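Notes > Robotics Club > Paper folding, week 9

Print this post | E-mail this post

Paper folding, week 9

15 Feb 2025

We have settled on the task for the June showcase. The arm is going to fold a sheet in half and press the crease, and a person from the audience will get to keep the result. Boyang Peng wanted it to fold a paper boat. We talked him down to one fold, and if that goes well we may add a second.

For anyone new to these notes, I help run the student robotics club at Sarkata, and this year's team is four students: Boyang, Yuzhen Liang, Sunee Chantharasri and Xiaoyan Xu. Shaohua Tan is the faculty adviser and signs for things. I write up the work so that next year's team has something to read besides commit messages.

The method is the same one we used in the fall for stacking cups. A student drives the arm by hand through the task, we record the joints and the wrist camera, and after enough recordings we train a model to repeat it. The cups needed very few recordings before the model did something sensible. Folding needs many more. A cup stays the shape it was when you picked it up. A sheet can buckle, slide, spring back open, or stick to the other layer, and each of those has to turn up in the recordings with a student recovering from it.

Our target is 400 recordings. We have 104 that I would call usable. There are more on the drive, but Yuzhen went through them one evening and marked the ones where the operator stopped halfway or let go of the controls to scratch an ear. Those are out. She also wrote down a rule for what counts as finished, which we should have had in the first week: both layers flat, edges lined up to within a finger's width, gripper lifted clear. Before that, every operator had a private idea of when to press stop.

Most of our trouble so far has been getting the fingertips under the edge. The fingers we have are stiff and they taper, so they go in all right if the edge is already up a little. If the sheet is lying flat, the finger tends to push it along or dent it. Xiaoyan found a way that works most of the time. She presses down a little way in from the edge and drags toward the middle, so the sheet bows up, and then she brings the other finger in under the bow. It leaves marks. For training I don't mind marks, but we will want a gentler version by June if people are going to take the sheets home.

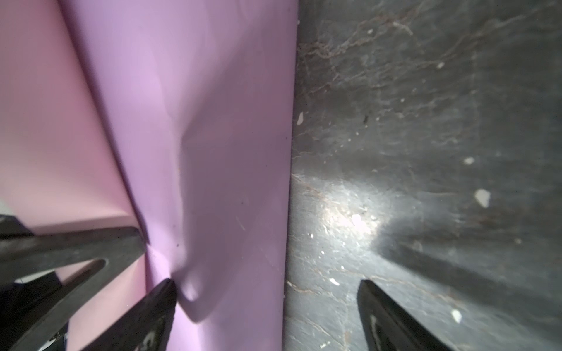
Sunee has been keeping the operator log. Each entry has who drove, which control settings were used, and one line about anything odd. I was not sure the students would keep it up, but they have, and it has already paid for itself. Two weeks ago the model started twisting the wrist at the top of every attempt, a quarter turn and back, for no reason we could see. The log showed that most of the recent recordings were Boyang's, and when we played them back he was doing exactly that each time, to get a better view on the monitor. He didn't know he was doing it. We now switch operators every 13 recordings, and the twist has mostly gone away.

The other thing that changed this month is speed. In the fall everyone drove slowly, and we got a slow model. This time I asked them to practice until they could do the fold at a steady pace before we recorded anything. It cost us two meetings with nothing to show on the drive, and Boyang complained about it both times. The new recordings are shorter and much more alike, and the first model trained on them hesitates less -- it still stops dead over the middle of the sheet now and then, and we have to nudge it.

Some notes on equipment. The laptop we train on is the old one, named Banine, and it runs hot enough that Yuzhen props it up on two erasers. Training overnight is fine. Please do not close the lid. The newer machine, Zou, is for recording only, and I would like it to stay that way, after what happened in the fall when an update started in the middle of a session. The recording script is called Vusatura and lives in the club folder. If it asks you to calibrate, calibrate. Skipping it saves a minute and ruins the whole batch, and I know this from having done it.

Shaohua Tan came by last week and asked a good question, which was how we will know whether the model has learned folding or has only learned our sheets. We don't know yet. The plan is to hold back one size that never appears in the training recordings and try it at the end of each month. I expect the first try to go badly. Sunee thinks it will be fine if the sheet is smaller and bad if it is larger, and she has written that in the log so she can point to it later.

Next up is another long recording session, and then a training run with the edge-bowing method kept separate from the older attempts. Xiaoyan wants to compare the two before we mix them. I think she is right, although it means we go into the spring with fewer recordings in each pile than I had hoped.

If you are on the team and reading this, the key to the storage cabinet is back on its hook. Whoever had it, thank you.

Contact | Copyright Robotics Club Notes | Back to top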